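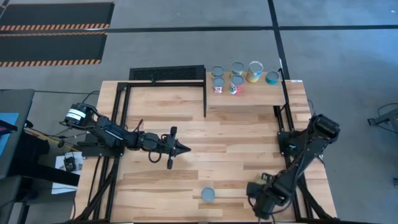
Two arms, one can on the table, six on the shelf.

Teaching a robot to put the groceries away

Can machines stock a pantry yet? Partly - and it's a great chore to learn on!

1. Start with one can, standing upright, within easy reach of both arms.
2. Run the pick 2 times by hand control before you record anything.
3. Record 400 tries. Move the can a little each time.
4. Now add the shelf. Placing is much harder than picking, so go slowly.

Mixed labels and heights are worth the trouble. Bags of rice? Still beyond us, but I can't wait to try.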